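Kitchen Tips for Recording Demonstrations in Simulation

These notes cover setting up a rendered kitchen at Wyss before collecting examples for a pick-and-place policy. They assume the Dallex teleoperation client is installed and the layout file loads without errors.

Clear the starting pose first. Park the arm where it blocks neither the counter nor the table, then check the views before recording.

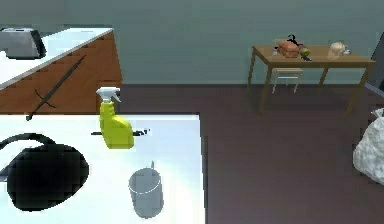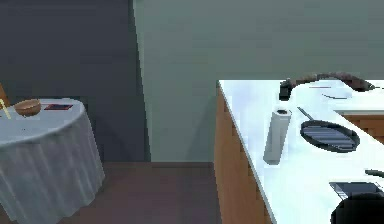 Lighting. White countertops wash out easily. Lower the key light until the counter edges separate from the surface, and leave the floor dark.

Placement. Randomize object positions within a fixed region of the counter, but keep handles reachable. A pan handle pointed at a wall produces awkward grasps, and operators will fight it for the whole episode. Kettles and pots near the counter edge need a larger collision margin than cups.

Overlap. Leave a few thin utensils partly hidden behind taller items. Korside scores these separately, so tag them in the episode header.

Episode count. Record 100 episodes per task before changing the layout. Discard the first 2 from each operator – they are mostly practice – and replace them so the total stays at 100.

Speed. Move at a constant, moderate rate. Pauses longer than 2 seconds are trimmed by the Clurkberg export script, and a trim in the middle of a grasp ruins the episode.

Failures. Keep missed grasps if the operator recovers without a reset. Label them "recovered" and store them with the rest. Episodes with objects passing through a surface are deleted.

Naming. Use task, layout, operator, episode, in that order, lowercase, no spaces. The export script rejects anything else.

Back up the layout file together with the episodes. Random seeds alone will not restore a layout after an asset update.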